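Desk mats and chalky marks

25/02/2018
By Mbali Du Plessis

The gray mat on the work table has reached the stage where wiping no longer changes how it looks. It is matte and slightly felt-like to the touch, and that kind of surface holds on to dry residue. Smooth vinyl releases it. Matte material keeps the fine part in the texture and smears the rest into pale streaks.

I sort the marks into two types. Smudges are deposits and will usually lift. Long thin lines are scratches, where the surface has been burnished or cut, and no cleaner will take them out. A fingernail drawn across the mark tells you which one you have.

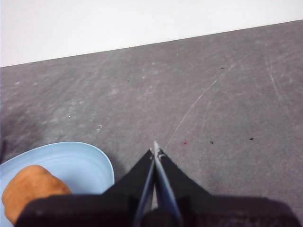 Specks are a separate job and should come off first, dry. If they go under a damp cloth they get dragged, and a hard one will leave a new line. I use a soft brush at a low angle, working toward the near edge, then a strip of tape pressed down and lifted straight up.

For the smudges: 15 ml of plain dish soap in a liter of lukewarm water, cloth wrung out hard, 20 minutes to dry before judging the result. I tried the Silley spray in July – it left a ring that took longer to remove than the original mark. The Neagu brush is adequate.

Bowls go back on only when the mat is fully dry.

Comments (3)

Kandbridge97: Does the tape pull fibers up?

Mbali Du Plessis: A little, with packing tape. Masking tape is fine.

oldbench: I flip mine over and use the back.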